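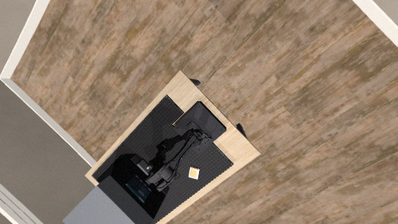
What does a visitor get out of a robot demonstration held entirely in simulation?

Mostly the software and the working habits of the people who run it. Payload, noise, cable wear and the feel of the guarding have to wait for a real visit.

Friday, April 17, 2020

Gusomix open day, attended from the spare bedroom. It was booked in January as a site visit to Trornberg, with a train and a lunch, and was moved online three weeks ago. Joined at 8:50, was admitted at 9:05. Up to 69 people were on the call at the peak, most of them muted, one of them running a tap.

Maribel Valderrama opened. Company history, short. They integrate small arms for bench work: sorting, light assembly, sample handling. They don't build arms and don't want to. The product they do sell is Grendusora, which is a simulator with a job scheduler bolted to it. The idea is that a cell gets laid out and programmed in Grendusora, run until it stops doing anything stupid, then transferred to the real controller with the same program file. I've heard this from other suppliers. The question is always what "same" means, and I wrote that at the top of the page before she had finished the slide.

Jhair Tello took the demonstration. One room, timber floor, one bench, one black arm on it, a perforated black mat covering most of the benchtop. High camera, looking down at a slant. I liked that they had modelled a whole room. Most demonstrations I've sat through put the arm on an infinite grey plane and you lose any sense of how far the thing reaches past the bench.

The small card-like square on the mat, yellow-orange with a white border, gave me something to keep my eye on during the slow passages. Otherwise the bench is dark on dark and the arm's shadow falls across the mat, which over a compressed video call is hard work. I asked in the chat if the lighting could be changed. Jhair said it could be, and that they vary it on purpose when testing vision, but he didn't want to touch it mid-session. Fair.

Sequence as I noted it:

Home position, then a slow approach over the mat. He stepped it by hand first, joint by joint, then let the planner do it. The planned path was visibly shorter and swung the elbow out wider than I would allow next to a walkway. Asked whether a keep-out zone could be drawn. It can, as a box or a cylinder. No arbitrary shapes yet.

Then repeat runs with the start position shifted each time. These ran faster than real time, and the display dropped to a tally. 347 attempts before the break, 34 failures. Jhair put the failures up without being asked, which counts for something. Most were a bad closing angle at the gripper. A few were the contact model misbehaving: the part jitters when squeezed, then leaves. He was plain about it. Contact at low mass is poor, they know, and they don't trust any grip force number that comes out of it.

My own arithmetic puts that just under ten per cent. High for a cell, acceptable for a first pass with shifted starts, meaningless without knowing how far the starts were shifted. Asked. He said he would send the distribution. Not received as of tonight.

Break. Made tea, moved the router closer to the door.

Second half was transfer to hardware, and it was thinner. Eliécer Pacheco was meant to show the physical bench live from Trornberg but the building is shut except for essential work, so he talked through a calibration procedure using a document. Touch off on reference points, fit the base transform, check the residual, repeat if it exceeds the limit. Sensible and ordinary. He recommends doing it again after any bench move, however small. I asked what residual they normally see and he would only say it depends on the bench. It does, but a range would have been useful.

Tegwen Llewellyn from Fehr asked the best question of the day, about what happens when the bench in the model and the bench on the floor drift apart over a year: clamps shifted, a bracket added, a mat replaced with one a bit thicker. Eliécer's answer was that somebody has to own the model the way somebody owns the drawings. She said at Fehr that person left. A pause after that. I should write to her, we have the same problem with the packing line drawings and it predates any robot.

There was also a question about teaching new operators on the simulator before they see a cell. Maribel keen, Jhair less so. His worry is that people trained only on screen don't keep their hands back, having never had a reason to. I agree with him. I'd use it for the pendant and the program structure and nothing further.

Roxana Urrego did pricing. Annual licence per seat, support separate, transfer module separate again. I don't like the last one. Selling the simulator without the transfer module is selling a viewer. Put this more politely in the feedback form.

Points to follow up:

Start position distribution, from Jhair.
Whether the keep-out zones carry across to the controller or exist only in the planner. I assumed the first all morning and then realised it had never been said.
File format for the bench. If it takes our existing CAD without rebuilding, that saves Roxana's whole "onboarding" line.
Residuals, a real range, in writing.
Date for a physical visit, whenever that becomes possible. No commitment before then.

Finished at 12:20, twenty minutes over. Eyes sore. The session was better organised than the Trornberg one I went to years ago, where we stood in a cold bay and watched a stopped conveyor. It was also easier to ask awkward questions by typing them, and I asked more than I would have out loud.

Still, I have no idea how loud the arm is, how it sits on the bench when it brakes hard, or whether the operators there look relaxed standing next to it. I usually learn the most from that last one.

Wrote up two pages for the capital file in the afternoon and left the recommendation blank. Walked to the creek and back before dinner. Wind from the south, cold, path nearly empty. Need to charge the headset, it beeped through most of the pricing.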